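July, a little past 11 at night

Still buzzing, so I'm writing this down before I sleep. The grasp planner finally stopped fighting itself today!

For two weeks I'd been blaming the depth cleanup for those awful jittery approaches, and it was the timestamps the whole time. The gripper width was being logged 21 milliseconds behind the wrist pose, so every clip taught the policy to close late. Zakhar Ostapchuk spotted it when he plotted the two curves on top of each other (he'd only come over to borrow my charger). I shifted the width signal, reran the alignment script on all 408 clips, and started training again before lunch.

By four the new checkpoint was loaded in Nullent, our replay tool, and I sat there scrubbing through predictions like a kid with a comic book. The fingers start closing when they should. The path comes in at a slant when something tall is in the way, and I never wrote a rule for that. It just picked it up from the clips!

The bin clutter set is still my favorite. Crinkly wrappers are horrible for segmentation, all glare and folds, and the old model used to merge neighbors into one big blob. I threw out 16 clips where the tracking drifted near the window and kept the rest. The snack box ones are so good now that I saved a still for my wall.

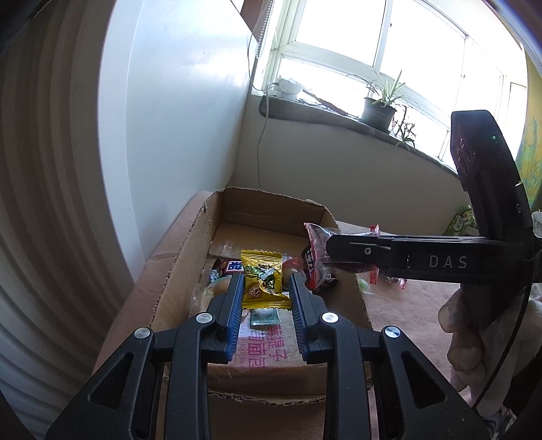 Snack box, yellow candy between the blue pads, second gripper on the red-and-white bag.

The two-handed clips are next. Right now the planner treats the second gripper as an obstacle, so it backs off whenever they get close, and I want it to know both poses at once. I think a shared clock and one joint action vector would get me most of the way. Zakhar wants two separate policies with a small arbiter on top. We argued about it all the way to the bus and I still think I'm right.

Left run 157 going overnight. Must remember to clear the cache drive in the morning, it was almost full.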